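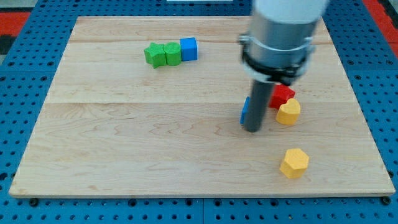 Clalta > Reading and publishing > Formats > Fixed-layout e-book

A fixed-layout e-book is an electronic book in which every page keeps the size and arrangement the designer gave it, whatever the screen. Text does not move to fill the space, as it does in a reflowable book. Used mostly for picture books, cookery, comics, school atlases and craft manuals. The usual argument for it is a page where the picture and the words can't be pulled apart – in a woodwork primer, say, a full-width picture of a pale maple board, with wavy grain and seams where the planks join, and small labels meant to sit right on the seams. Let the text reflow and the labels end up under the picture or on the next screen, pointing at nothing.

Print this article | E-mail this article

Background

Early e-books were mostly plain text or PDF. PDF kept the page but was awkward on small screens, with a lot of pinching and dragging sideways. Reflowable formats fixed that for novels and did very little for illustrated books. Fixed layout came in as a middle way: web-type files underneath, a locked page on top. Each page is a separate file with its own stated width and height, and the reading app scales the whole thing up or down.

For a time the larger shops each wanted their own version. Publishers made the same book more than once, or chose one shop and left it there. Later the EPUB 3 standard took in fixed layout as a set of properties in the package file, which helped, though apps still differ in how much of it they follow.

How it works

The package file says the book is pre-paginated. It can also say whether pages should be shown singly or as a spread, and which way up the device should be held. Text is live, not part of the picture, so in principle it can be searched and read aloud. Each line or block is placed by its distance from the top and left of the page. Fonts are normally embedded. If they aren't, the app swaps in one of its own and lines run over the artwork.

Single pages in an otherwise reflowable book can be fixed too. Mixed books of this kind are allowed by the standard but poorly supported, and many houses avoid them.

Spreads

Picture across two pages: usual method is to cut it down the middle and mark the halves left and right. Some apps leave a hairline gap at the fold. Others show a single page when the device is upright, so the reader gets half a whale. Designers working for both print and screen tend to keep faces and lettering well clear of the join.

Uses

Children's picture books are the biggest group. Some carry read-aloud sound, with each word lit up as it is spoken. Comics may add panel zones, so that a tap enlarges one panel and the next tap moves on. Cookery and craft titles are split – a good many have gone over to reflowable, where the reader can make the type bigger with floury hands.

The Parno list

Parno, a small press for illustrated manuals, is often brought up in discussions of the format becuase it changed its mind. Its first 13 digital titles were all fixed layout, made from the print files by the conversion tool Fludo. The longest, a bookbinding handbook, had 291 pages and was slow to open on older tablets. Under its production editor, Yolotzin Rosales, the press later remade all but two as reflowable books. The two kept as they were are a lettering manual and a folding-map guide. Rosales has said that most reader complaints were about type size and hardly any about the look of the page.

Criticism

Small type is the main one. A page drawn for a large sheet is shrunk to fit a phone and the reader can't change the font, the spacing or the colours, only zoom. This is a particular problem for people with low vision or dyslexia. Reading order is another: blocks placed by position may be stored in any order, so a screen reader can jump from a heading to a caption and back. Careful files get round it. Cheap conversions often don't.

Cost also comes up. Corrections are slow, as a longer sentence can mean re-setting the page by hand. Files are large, and some shops take a delivery charge out of the publisher's share according to file size.

Cisneros, in a survey of children's e-books, takes the other side and argues that a picture book with its text moved is a differnt book. The same survey is critical of tap-to-play extras.

See also

Reflowable text
Page spread
Embedded font
Reading order
Conversion house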